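Chapter 3
Music Events and Their Audiences

In this chapter we study how a live concert is planned, paid for and remembered. Many students think first of the artist on the stage. We will begin from the other side, with the people who buy the ticket.

Our main case is the Stodley Sound festival, held each September in a park with room for 3000 visitors. In its first year it sold 2127 tickets, and the organizer, Vavlow Events, lost money. We will ask why this happened, and what was changed in the second year.

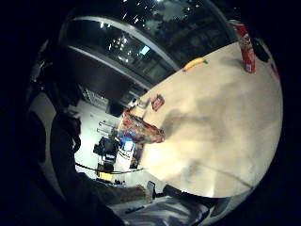 Food and drink sales gave Stodley an income which the ticket price alone could not give. A visitor who stays for the whole evening becomes hungry, and small snacks are easy to sell and to store. A tall red can, like the one standing on the table, takes little space on a counter. In section 3.2 we compare these sales with the fees paid to the bands.

Key terms: capacity, box office, promoter, fee, side income.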